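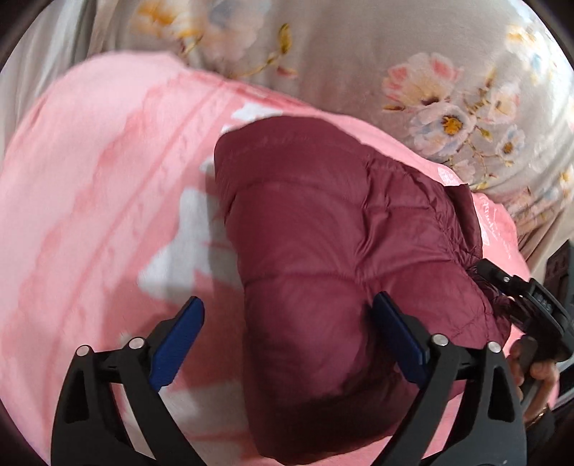 Grakby, January 12, 2026

Valve Workshop, Kestico
Entry by: D. Hoani. Read and countersigned: H. Chala.
Subject: gland packing on the Estrella bypass gate valve, tag 115

Work was resumed on valve 115 following its return from the Estrella pumping station. The station had reported a steady weep at the stem which could no longer be stopped by tightening the gland. The valve is a rising stem gate valve with a cast iron body and bronze trim, fitted on the bypass line. The travel counter on the actuator read 1903 full strokes at removal. The station log gives the same figure.

Condition as received

The gland follower was found hard down on the left-hand side and visibly higher on the right. The two gland nuts had evidently been tightened unevenly. Both studs were straight. The right-hand nut was stiff for its whole travel and has been scrapped.

Five rings of packing were withdrawn. The top two came out whole. The third broke up under the extractor and was removed in pieces, which have been bagged and labelled. The lowest two were hard, shiny on the bore side and much reduced in height. All five had been cut with square ends, and on three of them the joints lay on the same side of the stem. Our own procedure calls for skived ends with joints staggered, and the station has been asked who carried out the last repack and to what instruction.

The stem was cleaned with solvent and examined under the lamp. There is one fine score running lengthwise through the packed zone. It can be felt with a fingernail at its lower end only. H. Chala is of the opinion that it was made by a hook-type extractor at some earlier repack. D. Hoani considers that grit is equally likely, the bypass line being known to carry fine sand in the wet months. The question has been left open. The stem was polished by hand along its length with fine cloth and the score is now just visible and cannot be felt.

The stuffing box bore was sound. There was slight pitting on the bottom face, under the lowest ring, which was judged acceptable without machining.

Repacking

Anen braided packing was used throughout, from the roll opened in August. The roll was checked for section against the gauge before cutting. Six rings were cut on the mandrel, of which five were fitted. The sixth is kept with this entry.

Each ring was seated on its own with the split tamping sleeve before the next was added. Joints were staggered by a quarter turn. The follower was then brought down by equal flats on each nut, with the gap measured on both sides after every step. The difference between the two sides at the finish was too small to read with the feeler gauges in the drawer. The thinner set is still out on loan to the pump section and should be asked for.

A new right-hand nut was fitted. Both studs were lightly greased.

Pressure test

The valve was blanked and filled with clean water on the small bench. Air was bled at the bonnet plug. Pressure was raised in two steps, with a hold at each.

First hold, 351 kPa. No water at the stem at any time. No water at the bonnet joint. Gauge steady.

Second hold, 475 kPa. A single bead formed at the stem after a few minutes and did not grow. It was wiped away and had not returned by the end of the hold. Bonnet joint dry to the touch. Gauge steady.

The valve was then stroked ten times under the lower pressure. A light film appeared on the stem during the first three strokes and none after that. The handwheel effort was even through the whole travel, with no tight spot where the score had been. One flat was taken up on each nut afterwards, as is normal when new packing beds in, and the second hold was repeated with a dry result.

The gate was tested for seat leakage from both sides in the usual manner. The upstream side was tight. From the downstream side there was a slow drip, within the limit set for a bypass valve of this class. It is recorded for comparison at the next overhaul and no work on the seats is proposed.

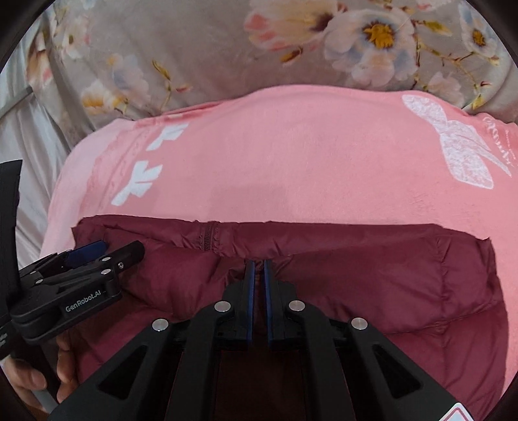
Maroon puffer jacket and floral bedsheet.

Remarks on the test bench

The bleed cock on the small bench has become difficult to close fully. It had to be nipped up twice in the course of the second hold. The first attempt at that hold was abandoned on this account, the gauge having fallen slightly with no water showing anywhere on the valve. The readings given above are from the second attempt. The cock should be replaced before the bench is used for any seat test on a stop valve, where a small loss of pressure would matter a great deal more.

The bench gauge is within its calibration period. The spare gauge is not, and has been tagged and moved to the lower shelf.

Colleagues are reminded that the blanking plates are to be returned to the rack with their gaskets removed. Two plates were found with old gasket material baked on to the face, and the greater part of an hour was spent in cleaning them.

Discussion

The weep can be put down to the uneven gland. With the follower cocked, the left side of the lower rings had taken all the load and the right side very little. Further tightening of the left nut would only have made matters worse, and the shine on the bore of the old rings suggests that this was tried more than once. The aligned joints will have given the water an easy path upwards.

It does not follow that the packing material was at fault. The old rings carry no marking and their maker is not known. They should not be compared with the Anen rings on the strength of this one valve.

H. Chala has proposed that the station be supplied with a short card, to be kept in the valve house, showing the correct order of tightening and the least gap to be left beneath the follower flange. D. Hoani agrees and will draft the wording. The drawing on the old card shows a four-stud gland and is of no use for this pattern of valve.

Outstanding

Draft gland card for Estrella. D. Hoani.
Order bleed cock for small bench, same thread as existing. H. Chala.
Recover thin feeler gauges from pump section.
Ask station for record of last repack of tag 115, and whether the twin valve on the duty line was done at the same time by the same hands. If so, it should be looked at before it begins to weep.
Paint touch-up on bonnet flange, then fit transport caps and release to stores.

The bagged remains of ring three are in drawer two of the sample cabinet, with the spare new ring. The counter has not been reset. It is to be left at its present reading, plus the ten bench strokes, until the station has confirmed how it wishes the record to be carried forward.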